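Guides > Data Collection > Household Tasks > Good Practice for Garment Handling

Good Practice for Garment Handling with a Hand-Held Gripper

Reading time: 3 minutes

This guide sets out the rules that apply to operators recording garment tasks in private homes under the Vosora program. It should be read together with the site agreement signed by the householder. It applies to all work at the Barham and Kevetton sites.

Before recording

1. Confirm that the householder has agreed in writing to the rooms listed for the session. A room that is not on the list may not be entered with the tool switched on.

2. Ask the householder to put away letters, medicines, identity papers and family photographs. Do not move these items yourself.

3. Leave the rest of the room as it is found. Furniture, bedding and clothing in ordinary use are part of the task and should not be tidied for the recording.

4. Inspect the gripping pads and the pivot pins. Pads with torn or lifted ridges must be replaced before work begins.

5. Enter the task code on the session sheet. Folding and sorting on a bed is code 1708.

Handling the garment

Approach the cloth slowly and close the jaws on a thick part, such as a waistband, hem or cuff. A single thin layer is more likely to slip or be marked by the pads. Lift the garment until the grip can be judged, and hold it still for a moment before moving on.
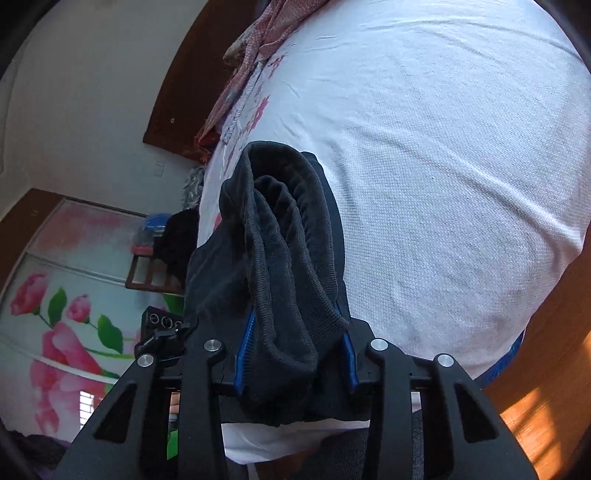
Where the cloth has bunched between the pads, the operator may continue, provided that the grip is secure. Do not correct the folds with the free hand. If the garment must be released, lower it to the bed first, open the jaws fully and begin a new attempt. Both attempts are kept – a failed grasp is a valid record and must be labeled as such.

Garments with loose beads, open pins or delicate knitwear are excluded. Any damage, however small, is to be reported to the householder before the operator leaves the room.

Limits on each session

No session may exceed 11 garments without a break. Operators who feel strain in the wrist or thumb should stop at once and note the time. People and pets should stay out of the room while recording is under way.

After recording

Wipe the pads with a clean, dry cloth. Review 100 percent of the recordings for faces, names and addresses before upload, and set aside any file that contains them. Files set aside are passed to the privacy lead, Yi-chun Tai, and are not to be copied.

Related guides

Labeling Failed Grasps
Householder Consent: The Chiang Form
Care and Replacement of Gripping Pads
Kitchen Tasks: Rules for Glass and Knives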